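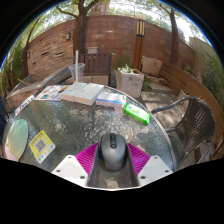
# 빛은 왜 반짝일까?

맑은 날 호수를 보면 물 위에 하얀 점들이 반짝여요. 바람이 불면 점들은 여기저기로 옮겨 다니지요. 거울을 볼 때는 이런 점들이 보이지 않아요. 둘 다 빛을 되돌려 보내는데 왜 다르게 보일까요?

## 빛은 곧게 나아가요

빛은 공기 속에서 곧게 나아가요. 그러다가 물체에 부딪히면 일부가 튕겨 나와요. 이것을 **반사**라고 해요. 벽에 공을 비스듬히 굴리면 공은 반대쪽으로 비스듬히 튕겨 나가요. 빛도 그래요. 들어온 각도와 똑같은 각도로 나가요.

거울은 표면이 아주 매끈해요. 나란히 들어온 빛은 나란히 나가요. 그래서 얼굴 모양이 흐트러지지 않고 그대로 보여요.

종이는 어떨까요? 손으로 만지면 매끈하지만 현미경으로 보면 가느다란 실 같은 것이 얽혀 있어요. 빛은 이 울퉁불퉁한 면에 부딪혀 사방으로 흩어져요. 이것을 **난반사**라고 해요. 우리가 책을 어느 자리에서나 읽을 수 있는 것도 난반사 덕분이에요.

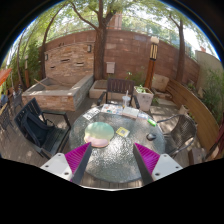

물결은 거울과 종이의 중간쯤 돼요. 물의 표면은 매끈하지만 평평하지 않고 휘어 있거든요. 작은 거울 조각을 이리저리 기울여 늘어놓은 것과 비슷해요. 그중에서 햇빛을 우리 눈 쪽으로 보내는 조각만 하얗게 빛나요. 물결무늬가 있는 유리도 마찬가지예요. 사진 속 둥근 탁자의 유리도 올록볼록해서 하얗게 빛나는 곳이 있어요. 가운데와 앞쪽이 특히 밝지요. 유리의 무늬는 물결처럼 움직이지 않아요. 그 대신 우리가 고개를 움직이면 빛나는 자리가 달라져요.

## 직접 해 보기

준비물은 알루미늄 포일 한 장과 손전등이에요.

1. 포일을 평평하게 펴고 방의 불을 꺼요.
2. 손전등을 비스듬히 비추고 벽에 생기는 빛을 살펴봐요.
3. 포일을 살짝 구겼다가 다시 펴요.
4. 같은 자리에서 다시 비춰 봐요.

구긴 포일로 비추면 빛이 여러 조각으로 나뉘어요. 포일을 조금씩 기울이면 조각들도 움직여요. 손전등을 친구의 눈에 비추면 안 돼요. 햇빛으로 실험하지도 마세요.
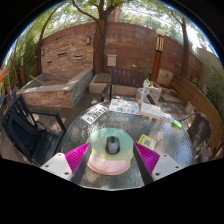 *읽는 시간: 4분*

## 반짝이는 빛에도 색이 있을까?

햇빛은 하얗게 보이지만 여러 색이 섞여 있어요. 빨간 사과는 주로 빨간빛을 되돌려 보내고 다른 색의 빛은 대부분 빨아들여요. 그런데 사과를 햇빛에 두면 겉에 하얀 점이 하나 보일 때가 있어요. 그 점은 매끈한 껍질 겉면에서 바로 튕겨 나온 빛이에요. 껍질 속까지 들어가지 않아서 햇빛과 같은 색으로 보여요.

화가들은 이 하얀 점을 **하이라이트**라고 불러요. 동그라미를 빨갛게 칠하고 흰 점을 찍어 보세요. 점의 자리를 바꾸면 빛이 오는 쪽도 달라 보여요.

## 낱말 풀이

- **반사**: 빛이 물체에 부딪혀 튕겨 나오는 것
- **난반사**: 빛이 거친 면에서 여러 방향으로 흩어지는 것
- **하이라이트**: 물체에서 가장 밝게 빛나는 부분

글: 시그룬 외스테르고르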